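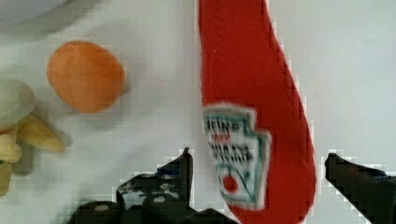
**Figure 4.** Plush ketchup bottle, red, with HEINZ label.

## 4. Floors, thresholds and dwell time at Istetden

Second round of observation ran in August, ground floor only. The Istetden memorial museum has two routes out of the lobby - the Fuchs wing to the left, darker, lower ceiling, and the Unda hall to the right, which has the long window. Architect's statement says the left route stands for "what was closed." Visitors are not told this anywhere on the walls. Our question was whether they slow down anyway.

We logged 1107 visits across both routes. Of these 300 were followed from lobby to exit with a paper plan and a stopwatch, same method as the Ziltum pilot. Group visits left out. School parties move at the teacher's pace and tell us very little about the floor.

Main result first. People slow at the change from stone to timber, in both wings, and they slow more in the Fuchs wing. Median stop at that threshold was 19 seconds. Most looked down. A good number then looked back toward the lobby, which we did not expect and had no column for on the first version of the sheet. 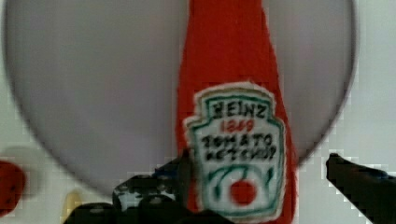
Whether this is the material or the light is harder. The timber starts where the ceiling drops, so the two cues arrive together - a problem with the building, from our point of view, and a fair criticism of the study. Marras (Gualtiero Marras, who drew the original room plans) argued in correspondence that the sound of the floor matters more than either. Footsteps change. We have no acoustic data for August and can not test it here.

Interviews, short ones, at the exit. Asked what they remembered of the rooms, not the objects. Words that came up: narrow, quiet, cold, "like a hallway in a school." Very few used the word symbol. Several described the timber floor correctly but placed it in the wrong wing. We take this as weak evidence that the effect is felt before it is read, and would not push it futher than that.

One more point on the name wall at the end of the Fuchs wing. It carries 600 names, set low, so that an adult has to bend to read the last rows. Visitors who stopped at the threshold also tended to bend. Those who walked straight through mostly did not. Could be temperament, could be available time. Parking at the site is limited and a few people mentioned it.

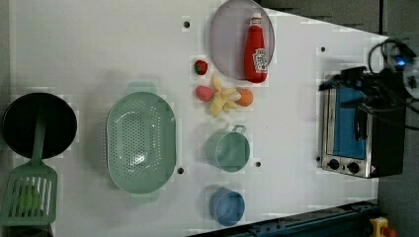

### 4.1 Limits of the August data

One building, one season, fair weather throughout. The window in the Unda hall makes that route much brighter in the afternoon and we did not balance the hours well. Coding of "looks back" was added partway, so earlier sheets undercount it. Stop times were taken by hand and short pauses are probaly missed. A winter round with the lobby lamps switched on would help separate light from floor.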